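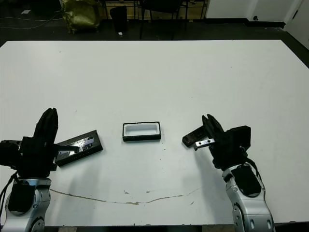

Skurnari, 19 November 2022
By the Asine methods group
Print | E-mail

Asine develops two-arm handling methods for small parts. Our current method, Grindow, learns from 600 demonstrations, each under 30 seconds.

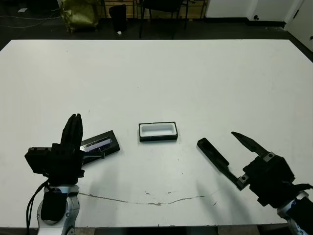 Two-arm station with tray and open container.

Grindow predicts both arms' motion from head and wrist views together. In May it completed 80 percent of test placements; with the head view alone, 70 percent. 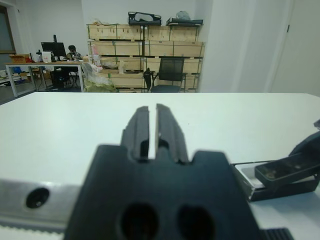
The wrist view matters most in the last stage of an approach. Work on shorter training runs continues.

Last updated: 19 November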